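Comparing two fingertip pads on a hand-held gripper
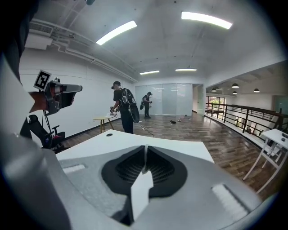

Two grippers in use at the table, the far one with its square marker on top.

You need both hand-held grippers, one set of soft pads and one set of hard pads. We used Likell pads, but any pair of the same width will do.

1. Fit the soft pads to both grippers and open and close each one a few times.

2. Check the marker. It should sit flat on its mount and stay in view of the other camera when you raise the gripper to chest height.

3. Leave slack in the cable. A tight cable pulls the wrist and spoils the take.

4. Record 4 short warm-up takes and delete them.

5. Record the full set of picks. Kevser Akyol ran 246 with the soft pads, which took most of a morning.

6. Change to the hard pads and repeat the set in the same order, with the same person holding the grippers.

7. Note each slip as you go, with the take number and the object. Squeeze force above about 700 grams marked our foam blocks, so stop there.

Send pad wear notes to Kai Reinholz before you start the next set.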